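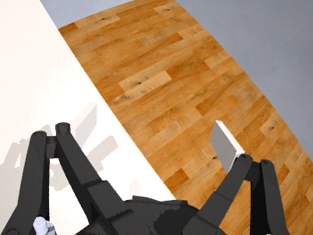 Moving my newsletter off Prirnex

13 April 2021

I started the newsletter in October, mostly to have somewhere to put the recipes people kept asking me for. I picked Prirnex because it was free and Tímea Takács was already using it for her choir. It was fine for a few months. Then they changed the free plan so that every email carried a banner for their paid plan, and the banner was bigger than my title.

The new place is called Vudix. It costs 7 dollars a month, which I can live with. Moving took three evenings, and most of that went on the old posts. Prirnex will give you your list of readers in one file, but the posts come out one at a time, with the line breaks gone. I pasted all 21 of them in by hand and fixed the spacing as I went. I also found that I had written "tablespoon" where I meant "teaspoon" in the pickled onion recipe. It is corrected now. If you made it the old way, I'm sorry about the salt.

A few things are different:

The emails come from a new address, so the first one may land in your spam folder. Move it to your inbox and the rest should follow.

Comments are off for now. Vudix has them but you need an account to leave one, and I don't want to make anyone sign up for that. Reply to the email and it comes to me.

The old links still work until Prirnex closes my account. I haven't asked them to yet.

Next time it's the bean soup. I'm still deciding on the paprika, and Tímea says I use too little.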